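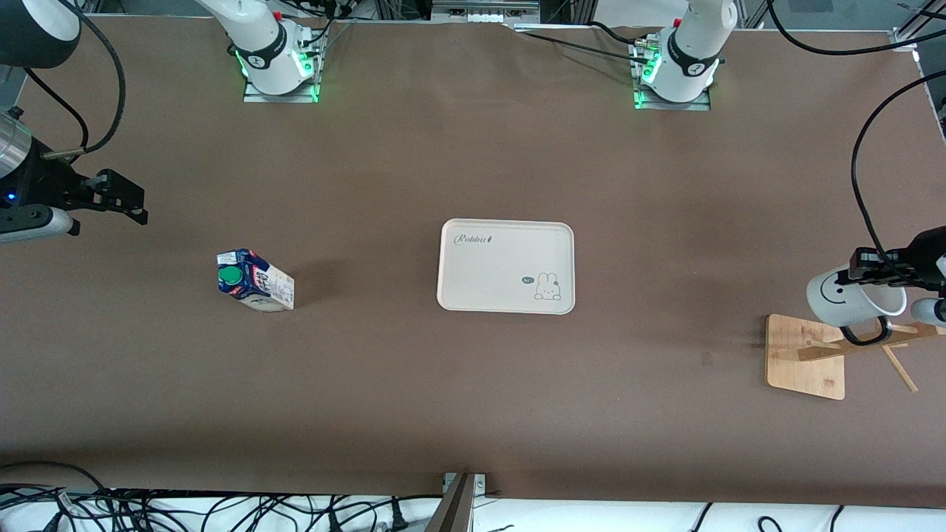 Dividing Crowded Bearded Iris

Bearded iris is among the most dependable perennials for a sunny border, but it does not remain dependable indefinitely. After three to five years in one place, the rhizomes grow over one another, the center of the clump stops flowering, and leaf spot becomes more common. Division restores the planting and supplies additional plants for other beds.

The following procedure is the one used in the perennial borders at Tuklow Garden. It was prepared by Jolanta Zawadzka for home gardeners and replaces the earlier leaflet on the same subject.

When to divide

Divide bearded iris four to six weeks after flowering has ended. In most northern gardens this falls between July and early September. The plants are then nearly dormant, and new roots have time to form before the ground freezes. Division in April is possible when a bed must be cleared, but gardeners should expect few or no flowers that season.

Allow at least six weeks between replanting and the first hard frost. Where summers are very hot, wait until nights begin to cool.

What you will need

A garden fork
A sharp knife with a firm blade
Pruning shears or strong scissors
Household bleach and a bucket, for cleaning tools
Plant labels and a pencil
Compost, if the soil is poor

Step 1. Mark the varieties

Label each clump while it is in bloom. Iris leaves look much alike from one variety to the next, and a clump lifted in August cannot be identified by its foliage. Write the name in pencil; most inks fade within a year. If several varieties are to be lifted on the same day, finish one before starting the next.

Step 2. Lift the clump

Cut the leaves back to a fan six inches tall. Push the fork into the soil well outside the clump and loosen it on all sides before lifting. Shake off the loose soil, then rinse the rhizomes with a hose so that any damage can be seen.

Step 3. Separate and inspect

Many rhizomes will pull apart by hand. Cut the others where they narrow. Each division should have one healthy fan of leaves, a firm piece of rhizome about the length of a finger, and several roots. Discard the old central pieces that carry no leaves.

Look closely for soft or foul-smelling tissue, which indicates bacterial soft rot, and for small holes, which indicate iris borer. Cut affected parts back to firm white flesh. Badly damaged pieces belong in the trash — never in the compost pile. Dip the knife in a solution of one part bleach to nine parts water between clumps, and rinse it well at the end of the day.

Step 4. Let the cuts dry

Set the divisions in a shaded, airy place until the cut surfaces have sealed. One day is usually enough. Divisions that cannot be planted at once will keep for a week or more if they are dry and not stacked.

Step 5. Replant

Choose a location with at least six hours of direct sun and good drainage. Work compost into poor soil, but avoid fresh manure and fertilizers high in nitrogen.

Dig a shallow hole and form a ridge of soil down the middle. Set the rhizome on the ridge, spread the roots down each side, and fill in firmly. The top of the rhizome should be level with the surface or just showing. In sandy soil or very hot climates it may be covered with up to one inch of soil. Space tall varieties 12 to 18 inches apart, with the fans facing the same direction.

Step 6. Aftercare

Water thoroughly after planting. Water again when the top few inches of soil are dry, and stop once new leaves appear, except in prolonged drought. Do not mulch over the rhizomes. In cold regions, a light covering of evergreen boughs after the ground has frozen will reduce heaving; remove it in early spring.

Some divisions will bloom the following year and others will need a second season. Surplus rhizomes can be given to neighbors, with the name of the variety written on the leaf fan in permanent marker.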